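Kit corner: the Fadau hand-held gripper
7/19/26

A few of you wrote in after the March issue asking if I'd ever get my hands on the Fadau, and I have! Custodcombe sent over a starter kit on loan and I've been carrying it around ever since, to the point where my wrist has opinions.

If you missed it the first time, the Fadau is a gripper you hold yourself. You do a job with it, it records how you moved, and the recording goes off to train a robot arm that wears the same kind of gripper. No arm needed on your side, so the whole thing costs $999 instead of the price of a small car. In the box you get the gripper, a charger, a sheet of marker stickers and a license for the Ertürk software (one seat, 18 months, then you pay again – grumble).

Setup took me nearly 60 minutes, and most of that was the software wanting updates. The body is white with a bit of a gloss to it, smooth where I expected something more like a power tool. I like the marker cube a lot. The black-and-white pattern is big and plain and the tracking picked it up right away, even when I swung it around like a maniac.
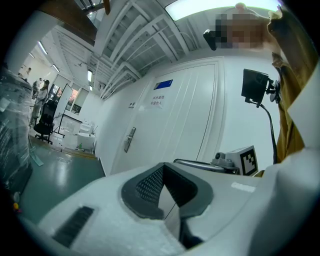
Qiuyue Qiu wrote back to my early notes to say I was being too kind about the license. She runs 6 of these and says the hardware has been great, but the seats add up fast, and moving one from an old laptop to a new one means an email and a wait. Her advice is to ask for the shared plan before you order, as it isn't on the price list.

So I asked, and yes, there is a shared plan. Samer Hourani at Custodcombe told me it covers a whole team on one site, and he'll quote for it if you mention this newsletter (no, I don't get a cut).

My own gripes are small ones. The charging cable is too short, the manual jumps from page to page, and I'd love a softer grip for long sessions. I'm taking the kit to the Ernthorpe open evening next, so come and have a go with it. Bring something awkward to pick up – socks are harder than you think!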